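FOR IMMEDIATE RELEASE

Destley opens sign-ups for its spring Fold-It-Away evenings

Hello from the Destley workroom! I'm very happy to say that our laundry and bedding evenings are coming back, and this year there are 16 of them (we managed 9 last time and filled every one). If your clean clothes spend half the week in a heap on the bed, you're exactly who I had in mind when I wrote the new program. 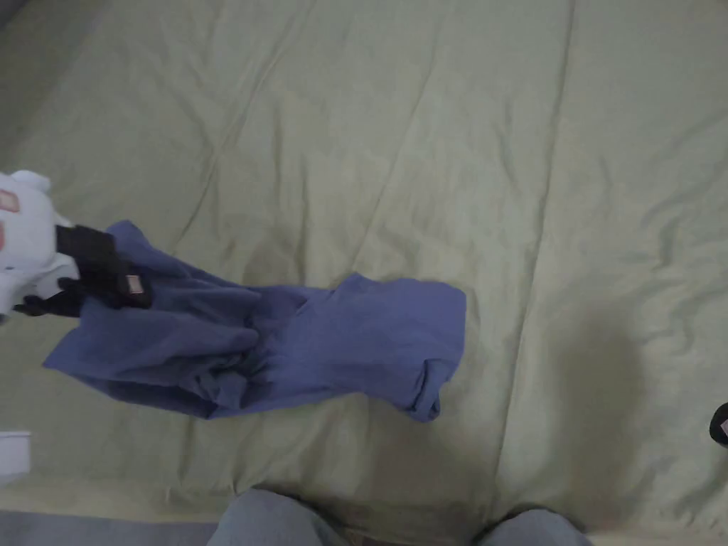

By Gwion Phillips, Destley
Feb 18, 2020

I've always done my sorting on the bed. It's the biggest flat surface most of us own, it's a decent height for your back, and you can't go to sleep until you've cleared it! So the first evening starts right there, with a made bed and a pile of crumpled blue cloth, soft tees, pillowcases, whatever you bring along. Pick a piece up by one end, give it a good shake, lay it down and smooth it from the middle outward. A wrinkled cover underneath makes all of this harder, so we pull the bedding straight first. I skipped that step for years and I really wish I hadn't.

We'll also spend a fair bit of time on soft things that won't hold a shape. Robes, slouchy bags, that one enormous scarf. My way is to find a seam or a corner, hold on to it, and let the rest hang until you can see what you've got. Then fold toward the part you're holding. It feels slow the first few times, but it does get quicker, I promise.
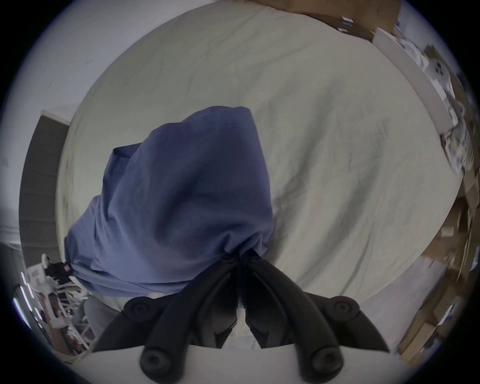
What's new this spring

Gronow is lending us its upstairs room, so we finally have space for more than one bed. Restex is supplying spare sheets and covers for anyone who'd rather not carry their own across town, and Govava is looking after the bookings (please don't call me for a place, I'll only lose the note).

Each group is kept to 7 people. We ran a few practice evenings in January and that felt right, with enough elbow room to spread out a full-size duvet and still have somewhere to put your coffee.

There's a new printed folding guide too. I've had 600 made, and everyone who comes gets one to take home. It covers sheets, duvet covers and floppy bags, and there's a page on fitted corners that I rewrote more times than I'd like to admit.

Sign-ups are open now through Govava. Bring a basket of your own clean laundry, and wear something you can kneel in.

Press contact: Gwion Phillips, Destley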